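Work diary, June. Kitting cell, second week of the trial

In at 6:40. The pink grow-type lighting over the pine table was still on from last night, so the pins look wrong to the eye and the colors have to be checked against the bin labels. The arms do not seem to care. Hubert Trummer had already started the morning run and written the settings on the sheet: sort program unchanged, grip force one step down from yesterday, table height unchanged.

For the record, the job is still the map pin kit for Asel. One kit is one pin of each color from the divided box, and the box gets refilled by hand from the bulk bags. Before the trial, two of us picked kits at the long bench with tweezers. On a good shift I made 900. Hubert made fewer but had almost no rejects. The plan from Pasichnyk is that the arms pick, and we refill, check and clear faults. Nobody's hours have been cut so far. What we do inside them has changed a good deal.

First check of the day was the approach to the blue compartment at the upper end of the box. The left gripper came in with the tip low, against the corner of the box. I want it higher. A fingertip on the plastic can shift the whole box, and after that every pick position is off by the same amount. I noted it under "contact, box corner" and raised the approach point. 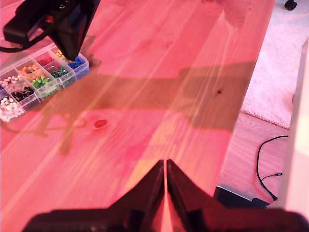 Faults before the break

Three entries in the log, all blue. None of them stopped the cell. Trummer's view is that the fingers are too wide for a round head and close on the side of it, so the pin leaves the compartment and is then lost at the first fast move. My view is that the speed was set for a heavier part and was never changed. Both could be right. We agreed to change one thing at a time, speed first, and leave the fingers until the narrow set arrives from Jeredura.

The part that takes getting used to is the waiting. At the bench my hands were busy for the whole shift and I could talk or listen to the radio. At the cell my hands are mostly idle but I have to keep my eyes on the table. By 9:00 my neck was stiff, and I had not lifted anything heavier than a bag of pins. I put this on the feedback form under "other." There is a box on the form for noise and one for reach, but none for watching.

A dropped pin is a small thing for a sorter and a larger one for a person. They are short and sharp and they travel. The rule from Heltville is that a loose pin on the table is recovered with the magnet wand, cell paused, before the next cycle. I have kept to it. It costs time on every drop, and the time is counted as ours and not as the machine's. I asked for a separate column. Tymofii Lytvynenko said he would raise it at the weekly meeting.

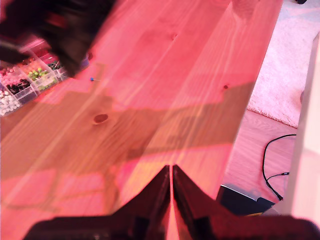
Blue pin on the table, left arm moving.

Ran 32 cycles at the lower speed before lunch. One drop. That is better than yesterday but too few cycles to mean much, and I wrote it down that way. Trummer would have preferred a full hour. We lost part of the hour to a refill, when I put the black pins in and then had to pick two white ones out of them by hand.

Lytvynenko came by at 1:15 and asked what I would want if the cell stayed. I said a stool of the right height, and a say in when the speed goes up. He wrote down the stool. To be fair, he then asked about the second point and stayed for 10 minutes. The target in the plan is 2,000 kits a shift with one person attending. I told him one person can attend it on a clean day. On a day with drops, refills and a label change, one person will be walking back and forth and the checking will suffer. He said the figure came from the supplier's sheet. I said I had assumed so.

He also asked if I missed the bench. I miss knowing how the shift is going without reading it off a log. With tweezers I could feel a bent pin before I saw it. Now bent pins go through and I find them at the check, if I find them. On the other hand my wrists have not hurt since the trial began – the first stretch like that in a long while – and I put that on the form too.

Afternoon went to the second arm. Both status lights green, cables hanging in a loop at its left side. I would like that loop tied up shorter. It has not caught on anything yet, but it hangs down to about the level of the gripper, and the left arm works close by. Request entered, low priority.

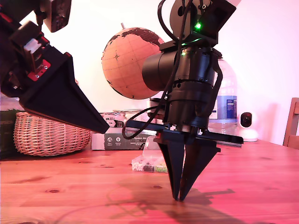
Kitting and Small Parts, Day Shift

Handover to evening: speed stays at the lower setting. Do not change grip force. Approach point for blue is raised, old value is on the sheet in pencil. Wand is on its hook. White is the next compartment to need a refill, bags are under the bench. If the box moves, pause and re-teach the corner before anything else.

Tomorrow: longer run at the same speed, drops logged by color. Ask about the column again. Bring the old tweezers in for the bent ones.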